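Speaker notes: Household paper and the kerbside collection
Sorklow district briefing for parish and residents' groups
May 2019

Opening

Good evening, and thank you for coming. My name is Osvaldo Pagano and I look after household collections for the Sorklow district. I shall speak for the first part of the session and take questions at the end. Copies of the collection calendar are on the table by the door.

(Wait for latecomers. Check that the back row can hear.)

Slide 1. Why paper

Paper and card make up the largest part of what residents put out for recycling, and they are also the part that gives us most trouble. Last winter we inspected 479 bins across Gustby and the villages to the north of it. In 304 of them the paper was clean enough to go straight to the mill. The remainder had to be sorted again by hand, and part of it was refused.

Those of you who attended last year will remember that we had no local figures at that time. The winter inspection was carried out street by street, with the agreement of the parish councils, and I should like to record our thanks to them.

Slide 2. What the mill will accept

Newspapers, magazines, envelopes with or without windows, office paper, cereal boxes, brown wrapping paper and flattened cardboard are all accepted. Staples may be left in. Parcel tape should be pulled off where it comes away easily, but residents need not spend time on the last scraps.

Books are accepted if the hard covers have been removed. Telephone directories are now accepted as well – this is a change from the leaflet issued two years ago, and I would ask groups to throw away any old copies they still hold.

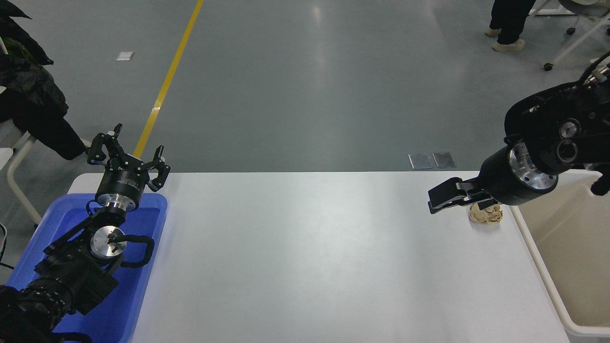 Small pieces are a matter on which we receive many letters. A till receipt is usually printed on coated paper and belongs in general waste. Plain scraps may go in with the rest, but they tend to fall through the screens at the sorting hall, so we ask that they be put inside a larger envelope or a cardboard box.

Shredded paper should not be placed loose in the bin. It may be taken to the Ruggiero Road site, where there is a separate container for it, or added to a garden compost heap in modest amounts.

Slide 3. Food and grease

(Allow more time here. This slide produced most of the questions at Jallia.)

Pizza boxes may be torn in half. The clean lid goes in with the card and the greasy base goes in general waste. Kitchen roll, paper napkins and tissues are not accepted, whether used or unused, as the fibres are too short to be made into paper again. Drinks cartons have a plastic lining and go in the bin for plastics and cans.

Slide 4. Changes to the rounds

From June, Gustby will be served by 2 vehicles in place of one. Most households will keep their present collection day. Those whose day is to change will receive a letter, followed by a sticker on the lid of the bin. Residents in shared buildings should speak to their managing agent if no letter arrives.

Assisted collections will carry on as before, and there is no need to apply again.

Slide 5. What we ask of your groups

We should be grateful if each group would display the new poster and pass any reports of missed bins to the district office by telephone or by letter. Please include the street and the house number. Reports without an address cannot be followed up.

Requests for a second paper bin are considered for households of five or more. The form is two pages long and can be collected this evening.

(Take questions. If asked about charges for garden waste, say that this will be dealt with at the autumn briefing. Leave the contact slide on the screen until the room has cleared.)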